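新闻稿
4月11日发布,即时可用

Tellari 实验室公布夹爪“张手再看一眼”方法:浅色容器抓取失败次数明显下降

大家好,我是 Jozef Mertens,Tellari 操作学习小组的负责人。按惯例新闻稿应该用第三人称写,公关同事给我发过一份模板,我填了两行就填不下去了,索性自己从头写,语气随便一点,请各位编辑多包涵(要引用的话随便摘,不用再来问我)。

先说结果。我们今天公开了一套新的训练和执行方法,名字叫 Drindska。它解决的问题很窄:机械臂用腕部的小相机看东西,桌子是白的,要拿的东西也是浅色的,这时候怎么判断该往哪儿伸手。我们在自己的测试台上跑了 800 次抓取,失败的次数比原来的基线少了一半还多!训练用的演示一共 2,000 段,全部由组里的人手把手遥操作录下来,没有用仿真数据。

做这一行的朋友大概会笑:抓个盒子有什么难的?我自己以前也这么想。彩色积木、红苹果、蓝杯子,这些东西在演示视频里永远抓得很漂亮,颜色一跳出来,模型闭着眼都能找到。可是你去看看真正的家里和仓库里都放着什么,米色的收纳盒、白色的药瓶、象牙色的塑料筐,背后又是白桌面白墙壁,灯一开,什么边都糊了。去年九月我们把上一版策略拿给合作方 Mulder 试用,对方的工程师客客气气地发来一封邮件,附件是一长串失败记录,我数都不想数。绝大部分都是同一种毛病:手爪往前伸,伸到离容器还有一截的地方就合上了,捏了一把空气,然后很自信地往上抬。

那封邮件我在组会上念了一遍,大家都不太高兴,但讨论倒是很热烈。有人主张换相机,有人主张加深度传感器,还有人说干脆在手腕上装一圈补光灯。这几个办法我们都花时间试过。补光灯最糟糕,浅色表面本来就容易过曝,再打一圈光,容器边缘那一点点阴影也没了。深度传感器好一些,可是近距离的读数很不稳,而且手腕上多挂一个东西,线就要重新走,Mulder 那边的产线又不愿意改结构。最后留下来的是一个很笨的想法,相机不换,灯不加,让策略自己学会“还没看清就别合手”。

具体怎么做呢?我尽量讲得简单一点。

我们的策略每走一步,除了输出动作,还要输出一个对目标边界的估计,也就是它认为容器的左边在哪儿、底边在哪儿、边界有多可信。可信度不够的时候,手爪保持张开,手腕做一个很小的横向移动,从稍微不同的位置再看一次。两次看到的东西放在一起比,真正的边界会跟着视差一起动,桌面上的光带则是另外一种动法。这个差别人眼看着很微妙,网络却学得很快,快得我第一次看到曲线的时候以为日志写错了,让学生重新跑了一遍。第二遍还是那样,我才请大家喝了咖啡。

这里面有一个细节我特别想写出来,论文里只占一行字。手指本身是参照物。我们用的两根手指是黑色的,在腕部相机的画面里永远待在差不多的地方,张开多少、合上多少,看得清清楚楚。以前的做法常常把手指遮掉,觉得它们挡视线,是干扰。我们反过来,把手指的轮廓当作一把尺子放进输入里,让网络随时知道指尖和容器之间还隔着多宽的一片白。拿掉这一项,失败率立刻涨回去一大截(消融实验在附录的表里,欢迎挑刺)。

数据怎么录也值得说两句。2,000 段演示里,有一部分是故意“犹豫”的演示。遥操作员接到的要求是:觉得看不清,就停一下,张着手,挪一挪,再决定。刚开始大家很不习惯,录数据的人都希望动作干净利落,录得像广告一样。我们有个同学操作特别快,前两天录的几乎全部作废,因为她从来不停!后来她想出一个办法,自己在心里默念两拍再动,数据一下子就好用了。这批演示后来单独打了标签,和普通演示混在一起训练,比例调了很久,最后的数值写在代码仓库的配置文件里。

测试的时候我们准备了 9 种浅色容器,形状有方有圆,表面有光滑的也有带压纹的。带压纹的那几个反而帮了忙,表面上的细短线给了网络一点可以抓住的纹理;最难的是光面的纯白圆罐,到现在也没有完全解决,后面我会说。
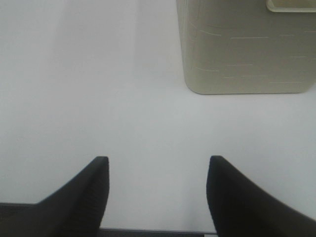
腕部相机视角:黑色双指张开,右上方为浅米色容器,表面可见成排的浅色短线。(供图:Tellari)

编辑部如果要配图,请用上面这张。我挑它是因为一看就明白我们每天在跟什么较劲:指尖到容器之间一大片亮白,容器的底边只有一道很淡的灰影,人看着都得眯一下眼睛。

再说说不足,免得大家写得太满,回头又来找我算账。第一,光面白罐的成功率还是偏低,策略有时候会反复横移,看了又看,就是不下手,最后超时。我们宁可它超时,也不愿意它捏空,可是合作方对节拍有要求,这个账还得慢慢算。第二,多看一眼当然要花时间,容易的物体也会被拖慢一点点,我们正在做一个更早的判断,让它碰到颜色分明的东西直接上手。第三,所有测试都在我们自己的台子上完成,换一张有反光的桌子会怎么样,我心里没有底。Mulder 的团队答应在他们的场地重复一遍全部实验,结果好坏都会公开。

代码、模型权重和演示数据今天一起放出来,都在项目主页 Pisside 上。Pisside 本来是我们内部放数据的一个小站,名字是当年随手起的,改来改去没改成,就这么用下来了。数据按录制批次打包,带“犹豫”标签的演示可以单独下载。非商业用途随便用,商业用途请先写信。如果您的实验室也有黑手指、白桌子和一堆怎么也抓不起来的浅色盒子,请一定下载来试试,跑出来的失败案例尤其欢迎发给我们,我真的会一条一条看!

也谢谢组里每一位录过数据的同学,还有 Mulder 那位写邮件的工程师,没有那串失败记录,我们大概还在忙着抓红苹果。

关于 Tellari
Tellari 是一家从事机器人操作学习研究的实验室,研究方向包括模仿学习、腕部视觉和抓取策略评估。Drindska 由 Tellari 操作学习小组主导完成,Mulder 为测试合作方。

媒体联络
Jozef Mertens,Tellari 操作学习小组
采访请通过 Pisside 主页的联系表单预约,并注明媒体名称和截稿时间。中文、英文均可。

(完)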